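Care of Metal Lockers in Shared Workrooms

Print this page | E-mail this page

Household and Workshop Guidance, Dullelcombe Center. Reviewed 30th May.

Metal lockers give years of service with very little attention, provided that the attention is regular. The following advice is intended for members who use a locker in one of our shared workrooms, and it applies equally to a locker kept in a garage, a laundry room or a basement at home.

Before you clean

Remove everything from the locker, including any paper or shelf liner. Liners hold crumbs, sawdust and metal filings against the floor of the locker, where they scratch the paint each time a toolbox is pushed in. Shake the liner outdoors and replace it if it has torn or become sticky.

Open the door fully and look along the bottom seam. Rust usually begins there. A small orange spot may be rubbed down with fine sandpaper, wiped, and touched up with metal paint of a matching color. Allow the paint to dry with the door open. Larger patches in a Center locker should be reported to the office and left alone.

Washing the inside and the doors

Mix one teaspoon of dish soap into 500 ml of warm water. Wring the cloth out well before use; water that runs into the seams is difficult to remove. Work from the top shelf downward, then wipe again with a cloth dampened in plain water and dry at once with a towel.

Scouring powder and steel wool should not be used on painted doors. Adhesive left by old labels will generally soften under a cloth soaked in warm, soapy water and held in place for 3 minutes. A plastic scraper may be used on what remains. For stubborn residue, a little cooking oil on a paper towel is often enough — wash the oil off afterward, or it will collect dust.

Ventilation slots

Slots become blocked with lint more quickly than most members expect, particularly where overalls or towels are stored. Brush them from the inside with a dry paintbrush or an old toothbrush, and hold the nozzle of a vacuum cleaner against the outside of the door if one is available. Do not tape over the slots to keep dust out. Damp gloves and aprons should be dried elsewhere before they are put away.

Locks, handles and hinges

A lock that turns stiffly should be treated with dry graphite. Puff a very small amount into the keyway, insert the key and turn it several times, then wipe the key clean. Household oil is not recommended, as it attracts grit. Hinges may be given one drop of light machine oil in September and again in the spring.

Recessed handles gather grime in the lower corners. A cotton swab dipped in the soap solution reaches these places better than a cloth.

Where the lock is of the keyed kind, remove the key once the door is closed. Keys left hanging in the door are easily bent by a passing cart or a swinging bag, and a snapped key generally means a new lock. Members who prefer a padlock should choose one with a shackle that passes through the latch without force.
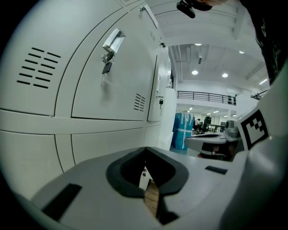
A spare key should be labeled with a number only, never with a name, and kept in a separate place from the first. At the Center, spare keys are held by Evelien Hendriks in the Collado office and may be borrowed against a signature. Please return them the same day.

What to store, and where

Heavy items belong on the floor of the locker or in the lower tier. Cans of finish, thinner and oily rags are not permitted in any locker. Oily rags may heat up by themselves when bundled; lay them flat outdoors to dry and follow local rules for disposal.

Small hardware keeps best in lidded jars with a label on the lid as well as the side. Edge tools should be wrapped or fitted with a guard. Food left overnight will be removed — this includes sealed snacks, which attract mice just as readily.

Members giving up a locker are asked to empty it, wipe it out, and return both keys to the Collado office before 4 p.m. The office closes for lunch at 11:30. Lockers in the Madby workroom follow the same rules.

Contact the Center | Accessibility | Back to top

© Dullelcombe Center. All rights reserved. Site maintained by Revar.

This site uses cookies to remember your print and text size settings. By continuing to use the site, you accept their use.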